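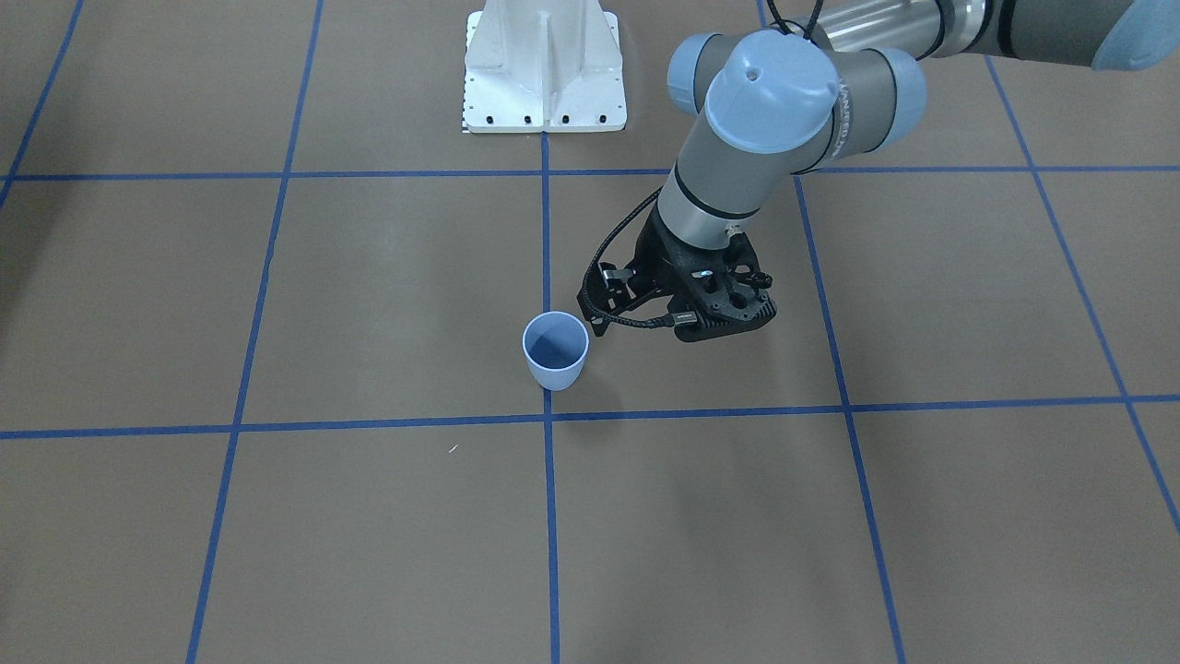 Purkeck Community Kitchen is looking for home cooks to test recipes

We're putting together a soup and bread cookbook, and we need people to cook from it before it goes to print! If you make dinner at home a few nights a week and you don't mind telling us when a recipe is confusing, we would love to have you.

The book has 33 recipes so far. Most came from neighbors in Purkeck and Plillel, and they arrived the way family recipes usually do — on index cards, with things like "bake until done" and "enough flour." We've tidied them up as well as we can, but we've been staring at them so long that we can't tell anymore what's missing. A fresh pair of eyes (and a different oven) makes a huge difference.

What you'd be doing

You'll get three recipes by email in April and have the whole month to make them. Please follow each one exactly as written the first time, even if you'd normally add more garlic. Then fill out a short form: how long it took, what you had to guess at, whether the pot was big enough, and whether anyone went back for seconds.

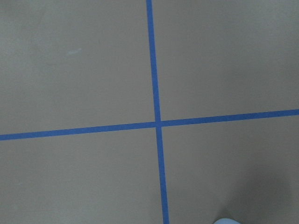 You don't need to be a great cook. Beginners are very welcome, and we'd especially like to hear from people who have never baked with yeast. Small kitchens, old stoves and picky kids are all good. We're also short on testers who cook for just one or two, so please mention it if that's you.

Groceries are on us, up to the limit listed for each recipe. Keep your receipts and send them in with your forms. Every tester gets a copy of the finished book and their name in the back, if they want it there.

When the testing is done we'll have a potluck at the Lynch Street hall at 2 in the afternoon. Bring whichever recipe you liked best. The nearly 500 people on our Grirklow newsletter list will hear about it too, so come hungry and come early!

To sign up, stop by the kitchen desk or reply to the newsletter with your name, any food allergies and the kind of oven you have (gas, electric, toaster oven, whatever). Vegetarians, tell us and we'll send you the meatless ones.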